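Wood tops and the moisture problem: Maja Kaczorowski of Kivwood

Published January 3, 2020

Most complaints about solid timber benchtops come down to water, according to Maja Kaczorowski. She runs production at Kivwood, a small shop that laminates butcher-block tops for kitchens, cafés and workrooms. The shop sells through two dealers, Clutitz and Nowakowski, and does its own repairs.

"People ring up and say the top has failed," she said. "Usually the top has done what timber does. It took on moisture on one face and lost it on the other, and the wider the top, the more you see it."

Timber moves very little along the grain. Across the grain it swells and shrinks as the humidity changes, and the amount depends on the species and on how each board was cut from the log. Kaczorowski mills her stock into narrow strips and turns them so that the growth rings face different ways from one strip to the next. The glued panel still moves, but it tends to stay flat while it does.

The strips sit in racks in the shop before they are glued. She checks them with a pin meter at both ends and in the middle, and puts aside any that read differently from the rest of the batch.

"I don't care a great deal what the number is, as long as it's close to what the house will give it," she said. "What I care about is the spread. If you glue a wet strip between two dry ones, it shrinks later and you get a groove you can feel with your fingernail."

Kivwood's widest standard top is 1000 mm. Anything wider is made as two panels and joined on site with bolts from underneath. Kaczorowski said the limit is set by the shop's clamps and by the stairwells in most of the houses she delivers to.
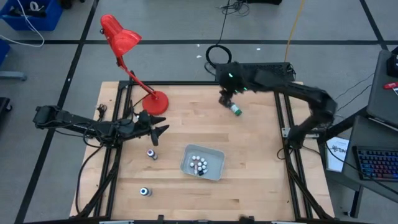 Fixing is where she sees the most mistakes. A top that is screwed down hard through round holes has nowhere to go when it swells, so it either bows upward or pulls the screws. Kivwood supplies slotted brackets and asks installers to place one every 280 mm along the cabinet rails, with the slots running across the grain. The screws are tightened and then backed off by a quarter turn.

"The installers hate the quarter turn," she said. "They think a loose screw is a bad screw. I've started printing it on the bracket bag in red."

Gluing a top straight to the cabinets with silicone is worse, in her view, as it can't be undone without tearing the face off the rails. She has had to cut three tops free with a wire.

On finishes, the shop offers a hard-wax oil and a plain oil. The plain oil, sold under the name Narka, is meant for tops that will be cut on. It leaves no film, so knife marks don't flake, but it needs doing again whenever water stops beading on the surface. The hard-wax oil lasts longer and resists coffee and wine better. Once it wears through, the patch has to be sanded before it will take a new coat evenly.

Both sides of the top get the same number of coats. Kaczorowski was firm on this point.

"The underside is the one that matters. You've got a dishwasher under there putting out steam every night. I've pulled up tops with four beautiful coats on the face and bare timber below, and they're shaped like a canoe."

She also recommends a foil vapour barrier above any dishwasher, carried past the machine on each side, and a clear gap at the wall that the splashback tile can cover.

For sanding between coats she stops at 200 grit. Going finer closes the surface and the oil sits on top, where it goes sticky. End grain is the exception, and she will take it one grade further so that it doesn't drink more oil than the face and finish up darker.

In September the shop went through its repair book to see what was coming back. Of 63 jobs, the largest group involved black staining around the sink, which happens when water sits against the cut edge and reacts with tannin in the timber. Oak is the usual culprit. The stain can be drawn out with oxalic acid, rinsed and left to dry before the area is oiled again, but it returns if the edge isn't sealed. Kivwood now seals sink cut-outs with epoxy before the tops leave the shop, and won't do an undermount sink in oak.

"We lost a couple of orders over that," Kaczorowski said. "They went and had it done somewhere else. One of them has already rung to ask about the black marks."

The next change will be to the glue. The current one is rated for damp conditions but creeps slightly under load in hot weather, leaving a faint ridge at each joint. She has test panels made up with two alternatives, stored against the north wall of the shed where the sun gets at them, and will run a straightedge over them at the end of summer.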